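# Chapter 4: Two Arms, One Table

A bench build with a single arm can be laid out by eye. With a second arm the layout has to be measured, as each arm must know where the other one is. This chapter sets out the table, the cabling and the first cloth exercise. 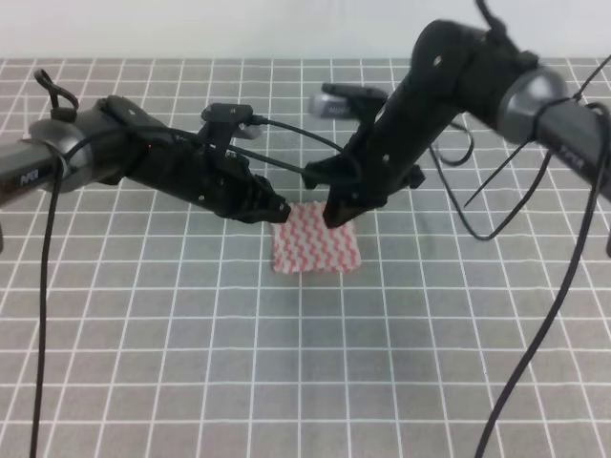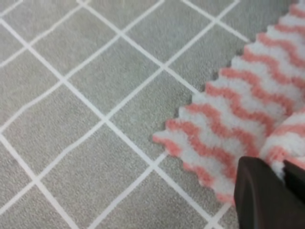
*Fig. 4.1 (table view) and Fig. 4.2 (wrist camera view). Zigzag cloth on the gridded mat.*

**Simin Hassanpour and Ardalan Bakhtiari**
Masa shared workshop

## 4.1 The work surface

The mat does two jobs. Its grid gives a common reference for both arms, and its matt grey surface keeps glare out of the wrist cameras. Fix it to the table before anything is calibrated. If it is moved later, even slightly, repeat the whole of section 4.3.

Clamp the two bases on opposite sides of the mat. On the Masa table the bases stand 340 mm back from the working centre. Check that both grippers can reach the centre square without either elbow nearing its limit. A plain wall behind the table helps with colour separation but is not required.

## 4.2 Cables

Slack is set at the joint furthest from the base. Move each arm by hand through its full range, mark the tightest point, and leave a loop there. Cable ties go on the rigid links only, never across a joint. A cable that hangs over the mat will sooner or later cross a camera's view, and the reader should decide at this stage whether that can be tolerated.

## 4.3 Why cloth

Rigid blocks hide errors of height. Cloth shows them: a gripper 4 mm too high closes on air, and one too low drives its fingertips into the mat. A patterned cloth is preferred to a plain one. When the fabric bunches, the stripes change direction over the fold, and this can be read from the wrist camera alone.

Begin with one corner and one gripper. Set the closing force low and log every attempt. The log kept by Negin Shokri for this exercise runs to 113 attempts and is used in the problems at the end of the chapter.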